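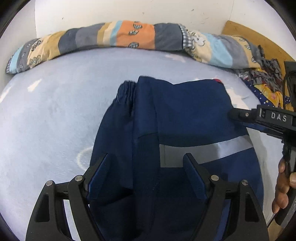
I went to the Viltia open day expecting a show, and I came home thinking about laundry. You know the kind of demo I mean, with the music and the robot that waves at your kids. This one had a bed. Somebody with a gripper in each hand was working on a bunched-up navy thing with an elastic waist and a silver-gray reflective strip across it, and I stood there far longer than I'd planned to (my coffee went cold, and I'd paid good money for it). The folding gets recorded, and the recordings go into teaching the robot, which they call Raju. I think that's the right way to go about it, and I'd like to say so before the grumbling starts.

And there will be grumbling! The man next to me said 400 people had come out in December to watch someone do chores. Well, yes. Have you ever tried to explain to a teenager how to fold pants? You can't do it in words. You grab the waistband, you feel where the two layers have slid apart, you shake it and start over. I've been doing it for decades and couldn't write you the instructions.

What bugs me is the brochure. It promises that Raju will "give families their evenings back," and the ticket for the Gakent showing in January is 70 dollars, which is a lot to ask for a promise. My evenings aren't eaten by pants. They're eaten by finding the pants, which are usually under a bed or in the car.

So I'd tell Viltia to drop the slogan and keep the bed. Let people stand close and try the grippers themselves. I got two minutes with a pair and a dish towel, and my towel looked terrible. I'd go again tomorrow.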